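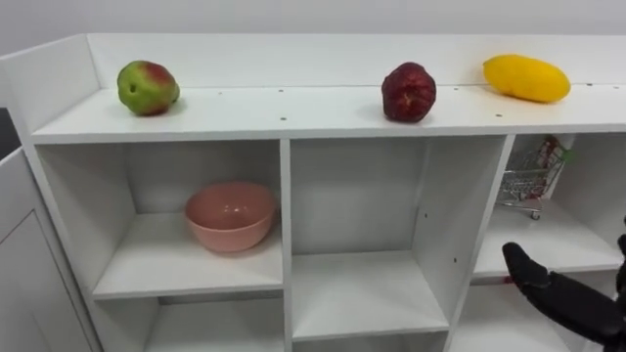 Fruit on top of a white cubby shelving unit

Cubby shelving is a type of storage furniture made up of open compartments, usually square, arranged in a grid. It is also called cube shelving or a cube organizer. The compartments are known as cubbies, cubes or pigeonholes, although the last term is mostly kept for small openings meant for letters and papers.

History

Desks and cabinets with rows of small open compartments were in use in offices and post offices long before the cubby became a household item. Schools took up larger versions for coats, shoes and lunches, and the word "cubby" in American English is still closely tied to the classroom. Units for the home became common once board furniture could be shipped flat and put together by the buyer.

Construction

Most low-cost units are made of particleboard or fiberboard with a printed or laminate surface. Better ones use plywood or solid wood. The vertical dividers carry most of the weight, and the shelves between them are short enough that they sag less than the long shelves of an ordinary bookcase.

Parts are joined with cam locks, wooden dowels or long screws. Holes are drilled at the factory, and some makers supply plastic caps or stickers to hide them. A thin back panel keeps the grid square. Units sold as room dividers leave it out so they can be used from both sides, and these tend to lean more under a sideways load.

Sizes

There is no single standard. The Belby line uses openings 319 millimeters wide, while the older Nimri line was built with a depth of 400 millimeters to hold record albums and large binders. Bins made for one brand often do not fit another - a difference of a few millimeters is enough to make a fabric bin bulge or jam. Classroom units are lower, and many in the United States stand 36 inches high so that young children can reach the top.

Uses

At home, cubby units hold books, toys, shoes and folded clothes. Low ones double as a sideboard or a bench, though only units rated for seating should be used that way. Shops use them for yarn, towels and other soft goods that stack well. The Nokach furniture catalog lists 725 combinations of frames, doors, drawers and inserts.

Safety

Tall units can tip forward if a child climbs them or if the upper compartments are much heavier than the lower ones. Makers generally supply a strap or bracket for fastening the unit to a wall stud. Heavy items belong in the bottom row.

Care

Laminate surfaces are cleaned with a damp cloth and mild soap. Water left standing on a seam can get into the board and make it swell, and the damage cannot be reversed. Flurko, which sells repair wax and edge banding, advises sealing chipped edges before the unit is used in a bathroom or laundry room.

See also
Bookcase
Flat-pack furniture
Locker
Sideboard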